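What Happens to Stuffed Animals in the Wash?
Final report, Home and Textiles project

Why I picked this

I have a lot of stuffed animals. My family has been after me for years to either wash them or get rid of them, and I kept saying they'd be ruined. When we had to choose a question for the project, I figured I'd find out for sure! So my question was: how much do stuffed animals change when you wash them in a regular front loader, and does a laundry bag make a difference?

What I used

I collected 34 toys, mostly from the thrift store on Nesar Street plus a bunch from my own shelf. One got dropped before the first wash (it had a music box sewn inside and I couldn't get it out without wrecking the seam), so I ended up with 33. I used the same liquid detergent the whole way through, the gentle cycle, cold water, and a kitchen scale I borrowed from home. All the washing was done in the laundry room at Sonby Hall, where the machines are front loaders with steel drums.

How I did it

Each toy got weighed, measured from nose to tail with a tailor's tape, and scored for fluffiness from one to five. I know fluffiness isn't a real unit - I made a card with yarn samples glued on it so at least I was comparing to the same thing each time. Then half the toys (well, as close to half as you can get with 33) went in a mesh bag and the others went in bare. Every toy was washed alone. That made it take forever, and I spent most of one Saturday sitting on the floor with my notebook, but I didn't want a big bear squashing a little rabbit and messing up the numbers.

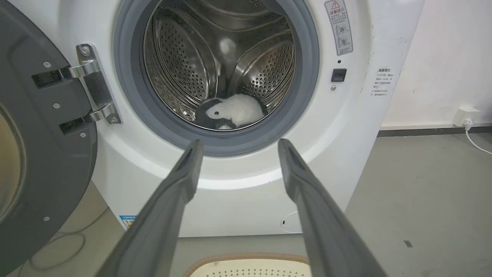 After each cycle I pressed the toy in a towel, hung it by the tag or an ear, and weighed it again once it felt dry all the way through. The heaviest one of the bunch was 1147 grams before washing, a huge floppy dog, and it took so long to dry that I had to move it twice so people could use the rack.

What I found

Out of the 33, 27 came back to within a few grams of their starting weight. The other six were heavier, and I think they were still damp in the middle even though the outside felt fine. All six had that dense, clumpy kind of stuffing.

Length hardly changed at all. Fluffiness did! Long white fur lost the most, usually a whole point, but it came back pretty well when I went over it with a pet brush. Short fur stayed the same. The bag helped with long fur and with anything that had glued parts, and for plain short-fur toys I couldn't see any difference.

What I'd change

My scale only reads whole grams, so for the tiny toys the weights don't mean much. I also scored the fluff myself, and by the end I had favorites, so next time I'd get a friend to score them without knowing which ones had been bagged. And I'd wait a full extra day before the second weighing. My own toys are back on the shelf now, and the thrift store ones went back to Nesar Street in a clean box.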